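Brirkanine Teleoperation Bench: Frequently Asked Questions

Print this page | E-mail this page

Who can book the bench?
Anyone who has finished the Fajardo safety module. Bookings are by half day. New operators are paired with an experienced one for the first two sessions.

What is the difference between hand guiding and remote control?
In hand guiding, the operator holds the arm and moves it through the task while the joints are back-drivable. In remote control, the operator moves a pair of leader arms and the bench arms follow. Most two-arm tasks are recorded by remote control, as one person cannot guide two arms well and keep out of the camera views.

How many demonstrations does a task need?
It depends on how much the object positions vary. The current tabletop set holds 1478 accepted episodes over all tasks. The smallest task in it has 113.

Which views are recorded?
One fixed view of the workspace and one from each wrist. All are stored with joint positions and gripper commands on the same clock.

Fixed view, first two; wrist view, third.

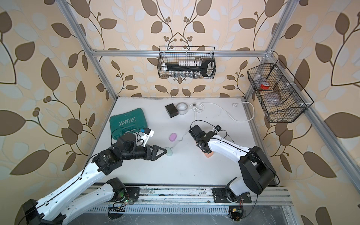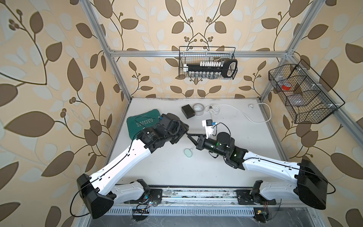
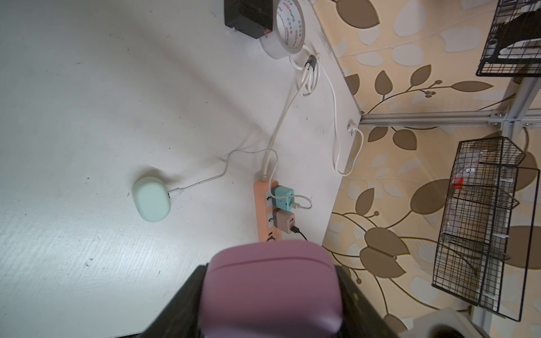

Can I use only the fixed view for training?
Yes, but expect weaker results on cables and small connectors. An arm can hide its own fingertips from a fixed camera. The wrist views are stored by default and can be dropped at export.

What makes an episode invalid?
An operator's hand inside the enclosure, a dropped camera stream, or a joint limit stop. A failed grasp followed by a retry is valid. Label it "recovery" and keep it.

How fast should I move?
At a steady pace you can hold for the whole session. Long pauses are trimmed by the Birarus import script, which cuts any idle period over 2000 ms. Pauses in the middle of a grasp are left alone.

Do I have to put objects back in the same place?
No. Vary position and orientation between episodes, within reach of both arms. Do not move the baskets or the rail.

The follower arm lags behind the leader. What should I check?
Close other programs on the control PC and restart the Toner bridge service. If the lag remains, log it as ticket type 539 and stop recording.

Who approves a new task?
Alfredo Dalisay. Send a one-page task sheet with start state, end state and time limit.

Contact: bench desk, Brirkanine | Copyright Brirkanine. All rights reserved. | Back to top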